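Ticket: Bestellvorschlag für Müllbeutel in Walon falsch
Status: gelöst
Priorität: mittel
Gemeldet von: Rosemarie Ehlers, Hausverwaltung Borna
Bearbeitung: Chaminda Ekanayake
Eröffnet: 3. Januar 2024

Beschreibung der Meldung
Walon schlägt seit heute früh vor, 3.000 Rollen Müllbeutel für das Lager Borna nachzubestellen. Das Regal ist voll, die letzte Lieferung von Sarnbridge kam kurz vor den Feiertagen. Der Vorschlag lässt sich löschen, kommt aber nach dem nächsten Nachtlauf wieder. Freigegeben habe ich nichts. Bitte prüfen, bevor die Vertretung das versehentlich bestätigt.
R. Ehlers

Chaminda Ekanayake, 09:12
Automatische Freigabe für Borna vorerst ausgeschaltet. Andere Artikel laufen normal weiter, müssen aber von Hand bestätigt werden. Ich brauche noch die gelieferte Menge laut Lieferschein und den Bestand, den Walon anzeigt.

Rosemarie Ehlers, 09:40
Lieferschein: 400 Rollen, in Kartons zu je 10. Walon zeigt als Bestand 34 an. Eine Einheit steht nicht dabei. Die Meldegrenze ist 35, die haben wir vor Jahren mal so festgelegt, in Rollen.

Chaminda Ekanayake, 10:05
Buchungsprotokoll gezogen. Zugang: 40. Danach sechs Entnahmen zu je eins, alle von der Hausreinigung. 40 minus sechs ergibt die angezeigten 34. Der Zugang wurde also in Kartons gebucht, die Entnahmen und die Meldegrenze sind in Rollen gemeint. Damit liegt der Artikel rechnerisch unter der Grenze und der Nachtlauf springt an. Warum die Menge so hoch ist, ist noch offen.

Nisreen Bitar, 11:20
Die 3.000 stehen als Höchstmenge je Bestellung im Artikelstamm. Das Feld für die Losgröße ist leer, und dann nimmt Walon die Höchstmenge. Bei Eide ist es genauso eingetragen, dort ist es nur nicht aufgefallen, der Bestand war nie so niedrig.

Chaminda Ekanayake, 11:48
Danke. Noch eine Rückfrage an Borna: Welche Beutel sind betroffen? Im Stamm gibt es zwei Artikel mit fast gleichem Text.

Rosemarie Ehlers, 12:30
Die durchscheinenden. Die schwarzen Säcke für den Hof sind in Ordnung, die werden einzeln gezählt -- da hat noch nie etwas gefehlt.

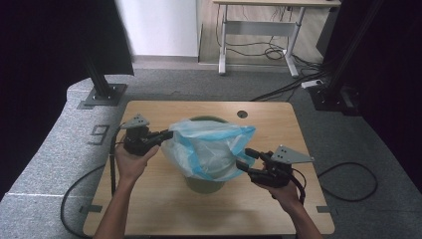
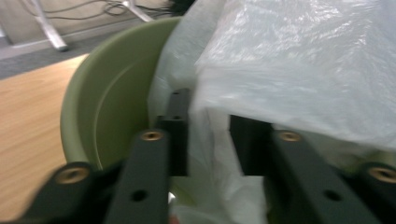

Grüner Behälter, durchscheinender Beutel.

Muss die Lieferung in Walon storniert und neu gebucht werden, wenn die Einheit falsch war?

Eine Korrekturbuchung reicht. Der Zugang bleibt mit Lieferscheinnummer stehen, und die Differenz wird mit dem Grund "Einheit berichtigt" nachgetragen. Ein Storno würde auch die Verknüpfung zur Rechnung lösen, und die ist in der Buchhaltung schon geprüft.

Chaminda Ekanayake, 13:15
Durchgeführte Schritte:
1. Nachtlauf für den Artikel gesperrt.
2. Basiseinheit von KAR auf ROL umgestellt.
3. Umrechnung eingetragen, ein KAR entspricht 10 ROL.
4. Bestand per Korrekturbuchung von 34 auf 394 ROL gesetzt.
5. Losgröße auf 10 gesetzt, Höchstmenge auf 400.
6. Sperre aufgehoben, Lauf von Hand gestartet.
Ergebnis: kein Bestellvorschlag für Borna. Meldegrenze bleibt bei 35.

Schritt 2 hat beim ersten Versuch eine Fehlermeldung gebracht (Artikel in Verwendung). Ursache war der offene Bestellvorschlag. Erst löschen, dann umstellen.

Reynaldo Catacutan, 14:02
Eide nachgezogen. Dort war die Einheit richtig, nur die Losgröße fehlte. Bestand unverändert. Beim Durchsehen habe ich das leere Feld auch bei Papierhandtüchern und Spülmittel gefunden und gefüllt, Werte wie im alten Bestellbuch. Die Seifenspender-Nachfüllung habe ich nicht angefasst, da ist unklar, ob nach Flasche oder Kanister gezählt wird.

Rosemarie Ehlers, 14:25
Vorschlag ist weg, Anzeige 394, jetzt auch mit Einheit. Die Seife zählen wir in Kanistern. Kann die automatische Freigabe wieder an?

Chaminda Ekanayake, 14:31
Erst nach dem Nachtlauf. Ich sehe morgen früh ins Protokoll und schalte sie dann ein. Seife ist auf Kanister umgestellt.

Chaminda Ekanayake, Folgetag, 08:10
Nachtlauf ohne Vorschlag für Borna und Eide. Automatische Freigabe wieder aktiv. Kalkidan Wako übernimmt den Abgleich der übrigen Verbrauchsartikel im Februar, dafür gibt es ein eigenes Ticket. Dieses hier geschlossen.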